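Valtero Wooden Paddle Brush

If you've only ever used plastic bristles, you're in for a treat! We brought the Valtero into the shop in April and it has been our favorite brush ever since. The wooden pins have small rounded tips, so they glide over your scalp (lovely first thing in the morning), and the cushioned pad gives a little when you hit a tangle. Thick, curly, fine, long, it copes with all of them.

Start at the ends and work up in short strokes. Pull loose hair out once a week and wipe the pins with a barely damp cloth. Please don't soak it! A drop of Kubo wood oil on the handle twice a year keeps the grain looking rich.

Item no. 545
Ships from our Varstead store
Pairs well with: Vatusier detangling mist
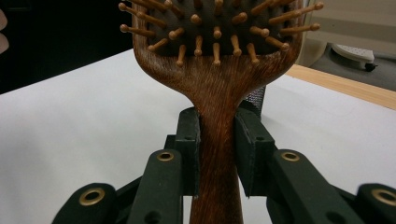 Valtero paddle brush, wooden pins on a dark cushioned pad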